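Namura grippers: a side-by-side of two finger sets

README for the March release. Maintained by Eleri Rosser. Hardware questions to Esko Lehtinen, who will answer them in his own time.

What you get

600 episodes of one arm putting small colored blocks into round bins. Half were recorded with the Umusska fingers, which are soft and ribbed and bend around things. The other half used the Surnel fingers, which are stiff, flat and rubber-faced and do not bend around anything, least of all your wishes. Same arm, same wrist camera, same table, same controller settings. If you want kitchens, laundry or a robot pouring tea, you have opened the wrong README.

The point was to settle an argument. Esko held that soft fingers forgive bad aim. I held that they also forgive bad operators, and that we would end up measuring the operators. The data supports both of us, so the argument is still going and you can hear it most afternoons.

Setup

The arm is a Seppälä six-axis with the stock controller, firmware left alone after an update in the first week changed the homing pose and cost us 113 episodes. Those are not in the release. Please don't write and ask for them. They look fine until you plot the joint angles, and then they look like modern art.

The camera rides on the wrist and sees the fingertips at all times when the gripper is open. We tried a higher mount that kept the fingers out of view. It gave lovely clear pictures of the table and no idea at all where the grip was going to land, so back down it went. A side effect is that the two finger sets are easy to tell apart from a single image. If you train on both and your model does well, check that it hasn't simply learned to spot which fingers it is wearing.
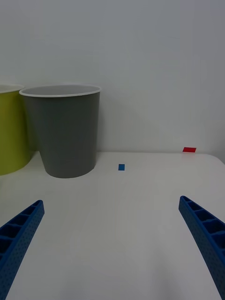 Operators were told to pick one block, drop it in the bin named in the instruction, open the gripper all the way and back off. The instruction is stored as text with each episode. Wording varies a bit, because people were allowed to type it themselves. "Put the blue one in gray" and "blue block to the gray bin please" mean the same thing, and the second was typed by someone better brought up than the rest of us.

Block positions were changed by hand between episodes. We asked for random. What we got was human random, meaning a strong liking for the middle of the table and a deep suspicion of corners. The file positions.csv has the starting spots, so you can reweight them if this bothers you. It bothered me enough to write the file.

How the two sets compare

Umusska, soft: easier to get a first grip, harder to know what you've got. The block can twist between the fingers on the way up, and from the wrist view it may look perfectly happy while sitting at a silly angle. Release is slower than you'd expect. The tips have to travel a fair way before they let go, and a few blocks rode the rim of the bin before picking a side.

Surnel, stiff: misses more on the way in. A small error in approach and one finger lands on top of the block, at which point the controller trips on force and everyone has a short rest. Once it has the block, though, it has the block. Releases are quick and clean.

Grip force was capped at 65 percent of the controller's range for both sets. We did not tune it per finger, which is unfair to one of them. Esko and I disagree about which one.

Labels

Each episode is marked success, fail or recovered. "Recovered" means the block was dropped and picked up again before the time limit. It covers many sins. If you only want tidy episodes, filter on success and also on the retries field being zero. A block that ends up leaning on the outside of a bin is a fail, however close it got.

Known problems

Depth is missing near the fingertips, where it would have been useful. The sensor won't read anything that close.

Timestamps for the gripper lag the arm by one control step. This is the same across the whole set, so shift the column and move on. We left it raw after a long chat about whether fixing it counted as tampering.

A session recorded on Sat 5 March has the exposure set by hand and comes out brighter than the others. It has its own tag, bright_session.

Episodes longer than 3000 steps were cut at that point. Most of them had stopped being about blocks well before then.

Use and changes

Research and teaching are fine. Please don't quote our success rates as a verdict on either maker's fingers. One arm, one table and a handful of operators with opinions won't carry that much weight.

If you find a wrong label, send the episode name and what you think it should be. Corrections go into the next version along with the per-finger force runs, once Esko gives the arm back.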